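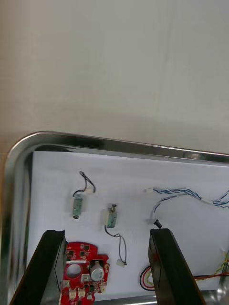 Figure 3. Two small solenoids and a twisted blue and white cable on the paper lining of the tray.

3.2 Arrangement of the table and order of sorting

The parts in this study came from lock units taken apart at the Jestmont workshop. In total 400 units were opened, and they gave 1,336 parts that were still complete enough to be sorted. The parts of a batch were put in a shallow steel tray, and from the tray they had to go into the bins. The lining of white paper was introduced after the first trials, in which thin black wires were hard to find against the bright metal. Paper also shows small crumbs of solder and plastic, so that the tray can be cleaned by changing one sheet.

The solenoids were the most difficult class. Their body is compact and easy to hold, but the leads are thin and take hold of everything that lies near. When a lead was pulled, the connector of another part often came with it. For this reason we asked that each part should be set down with its wires apart from the others, and that the body, not the plug, should be taken first.
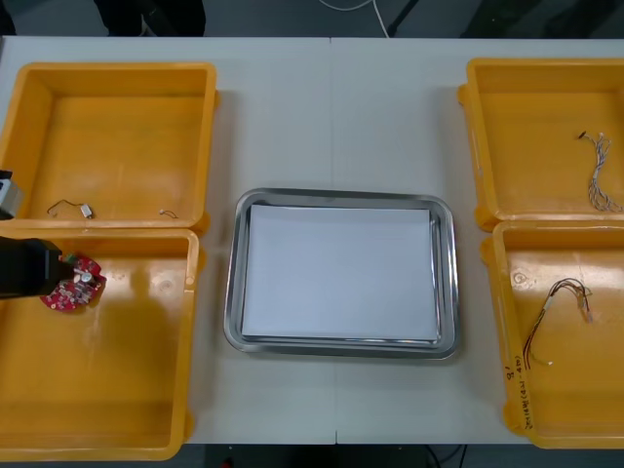 The position of the bins was decided with less theory than we would like. Two bins on each side of the tray give a short way to every bin, and the rims serve as a border for the working area. We tried also a single row of bins behind the tray, as described by Aguirre for the Holtow line, but the far bins were used less carefully, and some harnesses were left hanging over the rim. With the bins in pairs this happened seldom. The table itself has a joint in the middle; small screws had gone into it in an earlier test, and all screws were therefore removed before a batch was put out. 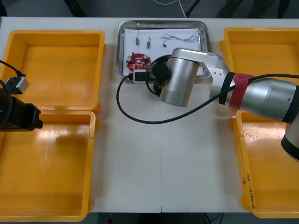 Figure 4. Tray between the two pairs of bins, with the round red board near the lower left of the paper.

Circuit boards were sorted before the wires. A board is large in comparison with the other parts, and once it is away the rest can be spread more widely. The capacitors stand up from its surface and should not be used as a handle - two of the boards in the first week were damaged in this way. Cable bundles were left for the end of the batch. They were not untwisted, and a bundle with several connectors was counted as one part.

A part that had no clear class stayed on the paper until the other parts were sorted. It was then noted on the batch sheet together with the reason for the doubt.

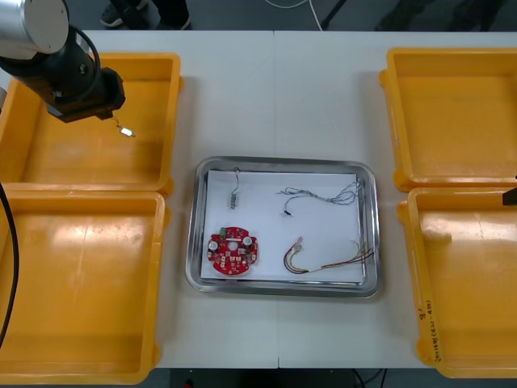 Yolanda Valcárcel remarked, when the procedure was presented at Gurkovside, that solenoids and their leads should be separated before sorting, as the copper is recovered in a different step and a cut lead can not tangle. We considered this proposal, but a solenoid without its connector can not be tested again, and part of the batch was meant for reuse. For units that go only to material recovery her order of work is probably the better one, and we return to it in Section 5.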